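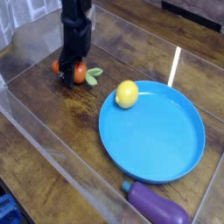
Gripper holding the toy tangerine, with the lemon on the blue plate.

Gripper Comparison Group, minutes of the July meeting
Start 2:10 p.m. Six present.

1. Previous minutes
Accepted with one change. The Escobar controller is on loan until the end of the quarter, not the month.

2. Two-finger grippers
The Notix and Udside grippers were compared on the toy food set, same arm, same pick height. Each made 38 attempts. Notix dropped 6. Udside dropped 17, mostly the eggplant when it was picked near the stem end. It was pointed out that the Udside pads are older. Agreed to fit new pads and repeat before anything goes in the report.

The tangerine leaves were discussed. If the fingers come down over a leaf the grip is uneven. Agreed to record leaf direction for each attempt.

3. Camera
The fixed camera stays where it is. Glare on the acrylic edges is worst with light coming from the left. Try the afternoon runs with the lamp off and compare.

4. Controller
Escobar stopped twice with a timeout during long runs. Log sent to the supplier, no reply yet. Sidance to be tried on the same task list if the cable arrives.

5. Actions
New Udside pads: bench team.
Leaf direction column in the run sheet: bench team.
Sidance cable, chase order: purchasing.

Closed 3:05 p.m. Next meeting in August, same room.

Comments (3)

benchnotes: Were the drops counted if the item landed on the plate anyway?

labdesk2: Yes, any release before the place command is a drop.

kt_arm: Please put the closing force in the next minutes. Hard to compare the two without it.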